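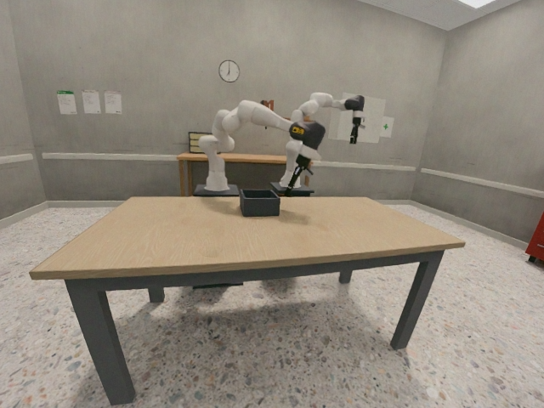

Tuesday, January 25, 2022

Spent the evening on the two-arm build again, all in simulation. The real arms stay in their crates at the Trillach workshop until May, when Darcy Rewi gets the bench space back, so for now I'm working out the layout on screen.

Tonight was mostly base spacing. I started with the plates 860 mm apart in the config and the arms couldn't share the bin without one of them stretching. I moved them closer and the forearms now cross in some poses. I'll live with that and add a collision check between the links.

The other job was the view from the gripper. I want the fingers visible on both sides so I can judge the gap while jogging.

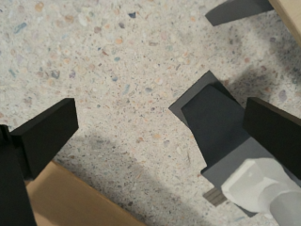
Gripper view, fingers open, with the terrazzo floor behind.

Liya Lemma is sending me her joint limits file. After that I'll rerun all 11 test poses.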